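Genowefa Marciniak
21 September 2021

Notes on storing small brushes on a bench, continued from the drawer thread in April. Mostly clear plastic boxes this time. Long.

Scope: slim brushes with a handle under 200 mm. Detail brushes, glue brushes, the ones used for getting dust out of corners. Paste brushes and anything wider than a thumb go on hooks and are a separate problem.

The old arrangement was a jam jar. Jam jars are round, so brushes slide round the wall until they all lean the same way and the jar gets tippy. Glass is heavy enough to hide this until the jar is full.

Also, the neck of a jam jar is narrower than the body. Pull one brush out and two come with it. I timed nothing, I just got annoyed.

Requirements as I wrote them down: flat base, straight walls, open top, at least two compartments, see-through, fits in a rectangle of bench I can draw round and leave drawn.

See-through matters more than I expected. With an opaque pot you look for a brush by the tip. With a clear one you can look for it by the handle as well, and you can see the muck on the floor of the pot before it gets into the bristles.

Candidates were the Skutard two-part box, the Hunmont desk pot, and a cut-down food tub. The tub was free and flexed when picked up. Out.

Hunmont pot: nice thick walls, one compartment, rounded inside corners. A single brush won't stay put in a rounded corner. It rolls to the middle of the wall and then rolls back when you knock the bench. Out, though it's now holding rulers and does that well.

Skutard: thin clear plastic, open top, one divider. Square corners inside, and a square corner is what holds a lone brush still. The handle or tip goes in the corner at the bottom, the rim takes the shaft, and there's your two points of contact.

I paid for four and got three, one of which was cracked along a bottom edge. Replacement came without argument.

Tip up or tip down. Asked this every time. Tip up for anything with bristles you care about. A brush stored on its tip takes a set and the set does not come out of synthetic.

Exception is a double-ended brush, where one end has to lose. Decide which end you use less and put that one down.

Wet brushes do not go in the box at all. They go flat on a rack until dry, then in the box. Water runs down the handle, collects in the bottom corner and you get a white ring on the plastic and swollen wood if the handle is wood.

Lean angle. A short brush in a tall box stands nearly upright and is hard to pick out. A long brush in a short box leans a lot and sticks out over the bench, where a sleeve catches it. I want the tip clear of the rim by a finger's width or two and no more than that.

You can cheat the angle. Fold a strip of card and put it in the bottom to raise the floor. Card gets filthy, so cut several at once.

Stability. An empty thin-walled box weighs almost nothing and one brush leaning to one side is enough to move it when you take the brush out. Three fixes, in the order I tried them.

Fix one, ballast. A few steel washers in the unused compartment. Works, rattles, and you lose the compartment.

Fix two, non-slip mat cut to the footprint. Works until the mat gets dusty, then it's worse than bare bench. Wash it.

Fix three, putty on the base. Works completely. Also means you can't lift the box to wipe under it without peeling. I use this one for the box by the door and nowhere else.

What I do on the main bench is none of the above. I put the box on its outline, hold the rim with one hand and take the brush with the other. Two hands, yes. It takes no longer.

On outlines. Jarosław Krawczyk does his with vinyl tape and they look excellent for a month. Then the edges lift and collect fluff. I draw mine in thin grey on a white board and redraw when it fades.

Draw the divider as well as the outside. Without it people put the box back the wrong way round, and then left and right compartments swap and the whole scheme is useless by lunch.

(People includes me.)

Line weight: thin. A thick line has an inside and an outside and you will waste time wondering which one the box goes to. Trace with the pencil upright, go over it once, stop.

White board under it, on top of whatever the table is. Dropped bristles and specks show up at once. On bare wood they don't, and you find them later in the varnish.

White does make clear plastic harder to see, to be fair. The walls more or less vanish and you go by the edges. I've considered a coloured strip round the rim and not done it.

Box, brush, outline:
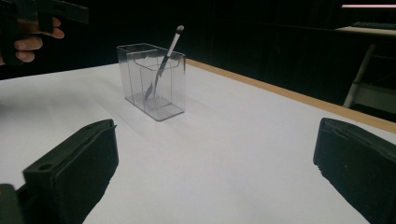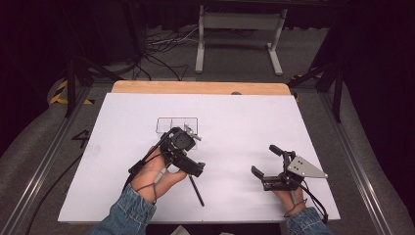
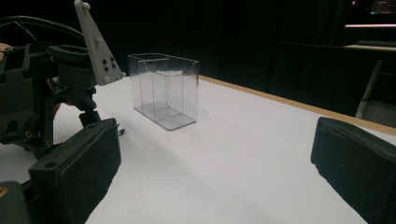
Allocation. Left compartment is for brushes in use this week. Right compartment is for brushes cleaned and ready. If the right is empty it's time to wash things. That is the entire system.

I tried sorting by size for a while. It fell over at once, two compartments and five sizes. Sorting by state needs only two bins and never needs a third unless you count the bin bin.

Capacity. More will physically fit than should. Once the bristles of neighbouring brushes touch you're storing a hedge. Take one out and look at whether the next one moved. If it did, there are too many in there.

Cleaning the box: lukewarm water, a drop of washing-up liquid, soft cloth. No kitchen roll, it scratches. No alcohol on thin clear plastic unless you know what the plastic is. One of mine went cloudy in a stripe after a wipe with isopropyl and has stayed cloudy.

The corner where the divider meets the floor is the bad spot. Cotton bud. Or one of the brushes, a stiff one, which feels circular but works.

Static. New plastic boxes pull dust out of the air for the first few weeks. A wash helps, and so does not polishing it dry. Leave it upside down on a towel.

On a notch or step at the front of a box. I used to think it was decoration. It lets you get a finger and thumb on a short brush that would otherwise be below the rim. Face it towards you. If you're sharing a bench, face it towards whoever has the shorter brushes.

Divider fit. On one of mine the divider wobbles. Push it and a thin handle can work its way underneath into the other side. A line of clear glue down each edge sorted that. Let it cure overnight with the box open, the fumes haze the walls otherwise.

Labels. I went off labels on clear boxes quickly. A label covers the bit you wanted to see through. If one's needed, put it on the board next to the outline.

Related: the stores list. It stands at 1,138 lines and the brushes account for far too many of them. I've stopped listing brushes one by one. The line now says "brushes, slim, box A" and gives the outline position.

Jarosław objected to this on the grounds that you can't tell when one goes missing. Correct. I can't. I could before and never looked.

Old numbering ran up to 1,984 with gaps. If you find a brush with a number written on the handle, ignore the number, it points to a drawer we no longer have.

Things I'd still like to try. A box with a floor that slopes towards the back, so every brush ends up leaning the same way. Rirora sell something close, the Bogdan insert, but it's made for pens and the slope is too shallow for a thin handle.

Also a heavier version of the same box. Thicker base, same walls. A 400 g box with a low centre of gravity would do away with the washers and the putty and most of this thread.

Haven't tested anything for brushes with bent ferrules. They go in at an odd angle and cross over the others. For now they live flat in a tray with the palette knives.

Someone in the April thread asked about lids. No lid. A lid on a box of brushes fixes the height of the tallest brush, and the tallest brush will be one you bought after the box. Cover the lot with a cloth overnight if dust is a worry.

Someone else asked about magnets on the ferrules. Tried it on two. Brass ferrules, so nothing happened. Check first with a fridge magnet, which I did second.

Measurements to take before buying, as I got these wrong once: inside width of one compartment, inside height to the rim at the back, inside height at the front if it's lower. Sellers give the outside and call it the size.

Next is the hooks for wide brushes. I have the board cut and haven't decided the spacing. If you've got hooks that don't let the handle swing — the closed sort, with a gate — tell me what they're called, I've only ever found them in a box of mixed hardware with the packet missing.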